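Fomos a Jistmont para a feira de móveis e têxteis, que este ano voltou ao pavilhão antigo, junto ao rio. Escrevo estas notas para quem esteja a pensar ir na próxima edição, já marcada para abril.

4 de janeiro de 2020

## Chegada

O comboio para Jistmont demora pouco mais de uma hora e a estação fica a 20 minutos a pé do pavilhão. Há um autocarro, mas passa cheio logo de manhã. O bilhete normal dá acesso aos dois pisos e compra-se à porta. Levar dinheiro trocado, que o terminal de pagamento esteve avariado quase toda a manhã.

O mapa distribuído à entrada tem letra demasiado pequena e não indica as casas de banho do piso de cima (ficam atrás do café). Começámos pelo rés do chão, onde estão os fabricantes maiores.

## Quartos e salas pequenas

A Kramer ocupa a ala esquerda com divisões montadas à escala real. Interessava-nos ver soluções para quartos de hóspedes, em que a cama fica encostada a um canto e sobra pouco espaço para a mesa de cabeceira. O preço da mesa que nos agradou era de 69 euros, sem entrega.

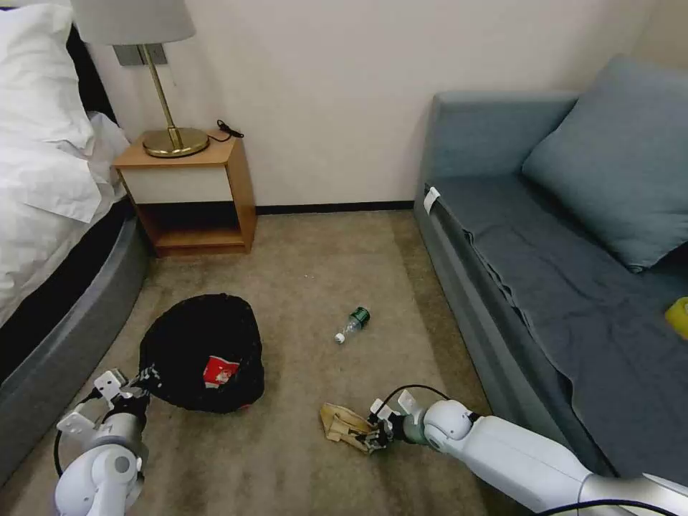
*Mesa de cabeceira com prateleira aberta e candeeiro de latão.*

Os têxteis de cama são vendidos à parte. Perguntámos pela roupa branca e disseram-nos que aguenta lavagens a temperatura alta, mas que convém contar com algum encolhimento na primeira. As amostras de tecido para estofos podem levar-se para casa, até um máximo de duas por pessoa.

A Clendlow, em frente, trabalha sobretudo com sofás. O catálogo tem perto de 100 tecidos, quase todos em cinzentos e azuis. O prazo de entrega é longo e a montagem paga-se à parte, pormenor que só aparece na última página do orçamento.

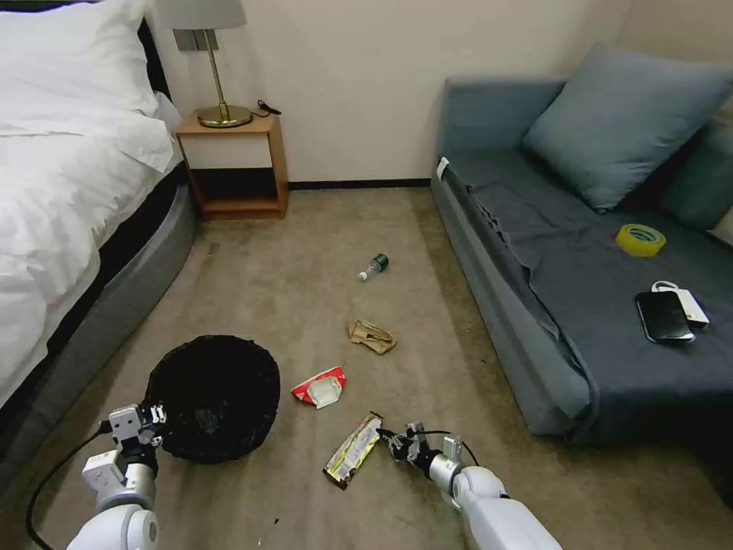
*Cama e sofá na mesma divisão, em tons de cinzento e branco.*

Para quem vive num estúdio, vale a pena levar as medidas exatas da divisão, incluindo a largura da porta e o vão das escadas. Nós só tínhamos as do quarto e tivemos de deixar o orçamento do sofá em aberto.

## Alcatifas e piso de cima

No primeiro piso estão as alcatifas, os tapetes e os acessórios. É mais calmo e os vendedores têm tempo para conversar. A Sasent apresentou uma linha de pelo curto para quartos, vendida a metro, com colocação incluída a partir de uma certa área.
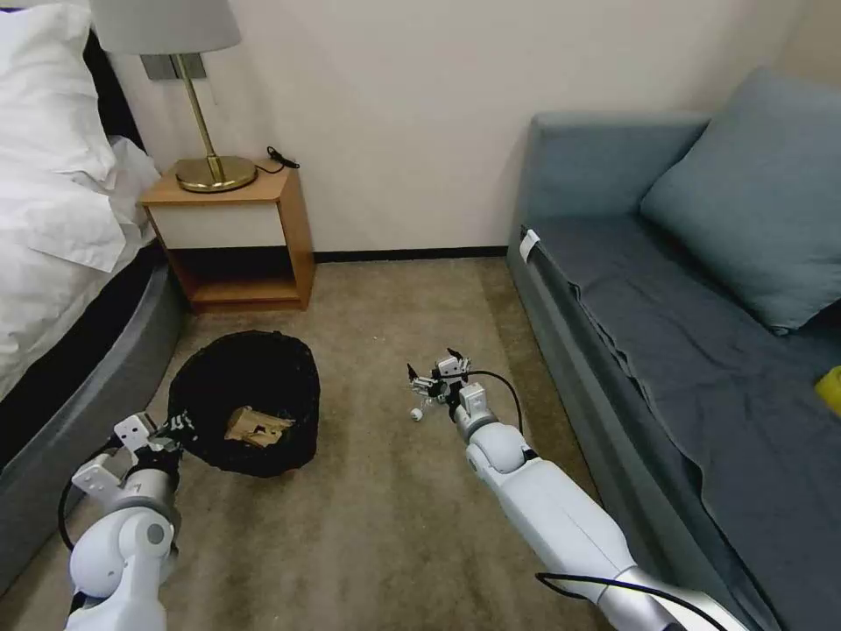
O pelo curto aspira-se melhor e marca menos com o peso dos móveis, segundo nos explicaram, mas isola menos o ruído. A base de feltro ajuda e aumenta bastante o preço final. Pedimos um cálculo para uma divisão pequena e ficaram de o enviar por correio eletrónico.

Almoçámos no café do piso de cima: sopa, pão e uma sandes fraca. A fila cresce muito depois do meio-dia. Há bancos junto às janelas onde se pode comer o que se traz de casa.

Saímos a meio da tarde com 2 orçamentos e um saco de amostras. O autocarro de regresso para do outro lado da rua, em frente à farmácia.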